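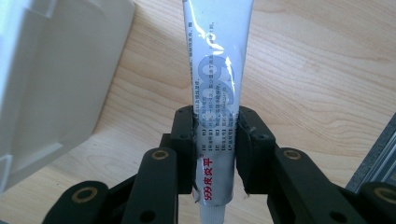
Foil tube, cap down, in the jaws of a hand gripper.

Teaching by Hand: Your Questions

What's Okora all about?
We teach robots everyday packing jobs by doing them ourselves, gripper in hand. It's wonderful fun once your wrists get the idea!

How long is a session?
40 demonstrations, with a breather after every 13. You'll favour one hand at first - everyone does.
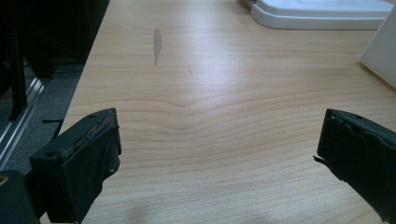

Do I need to know how to code?
All you need is patience and a steady grip. Inger Hallgrímsson looks after the software side.

Can I fix a fumble partway through?
Please do! A good recovery is worth keeping, so slow down, re-grip and carry on. Use both hands if the job calls for it

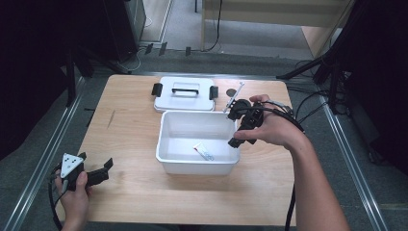

and finish the way you normally would, then let go gently and back away from the table before starting the next one.

Filed under: Robots & Making

17 shares | 6 comments

Related
- Remote Driving with Kirnis
- Henk Coppens on Soft Objects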